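May, by Emmett Oyelaran

Geum-ok Moon is already talking when I get the recorder going. Something about block spacing. She runs data collection at Petberg, a small outfit teaching robot arms to tidy, and she has until lunch.

"People ask for the clever bit," she says. "This is the clever bit. Put blocks on a table, drive the arm, save it, do it again."

The set so far: 359 saved runs, 48 of them thrown out. Her colleague Kenji Mahmoud does the throwing out. 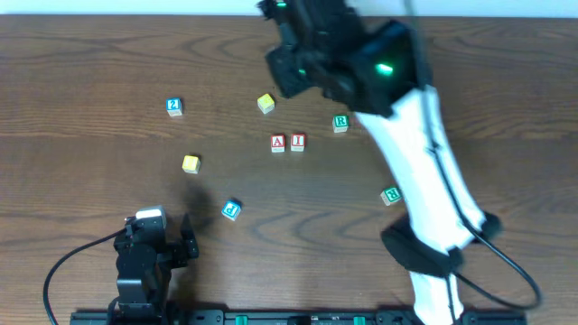

Photo: Petberg

Why alphabet blocks? Cheap, she says. Same size, different on every side. A yellow face up one time, a letter the next, and the model has to learn it's still a block. "If every A faces the same way you've taught it one photograph."

Mahmoud is blunter about it. He wants mess. New operators lay things out in tidy grids without noticing, he says, and he can spot there runs straight away. "Lovely neat rows. Useless to me." He once binned 41 in an afternoon – all from the same person, who he won't name. (Moon will. It was her.)

The wrist views matter most, they both say. That's what the arm will have to go on near the end of a grab.

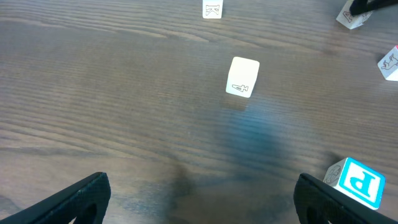
Fingers open, blocks showing letters and line drawings.

I ask about the shine on the table. Moon sighs. Glare, shadows, all of it goes in. Mahmoud wanted a cloth over the wood, she said no. "Kitchens have shiny tables. It can learn on one."

And grabs that miss? Kept, mostly, if the operator recovers. A slip and a second try is worth having, Mahmoud says, beacuse the arm will slip too.
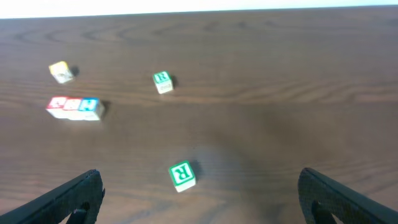

What gets a run binned is dithering. Hovering, changing your mind, going back. The model copies the lot, Moon says, and then you have an arm that dithers. She tells operators to pick a block before they touch the controls and stick with it.

Next is a second table, different wood, operators who haven't met the first one. After that maybe cups. Mahmoud pulls a face at cups – handles, he says.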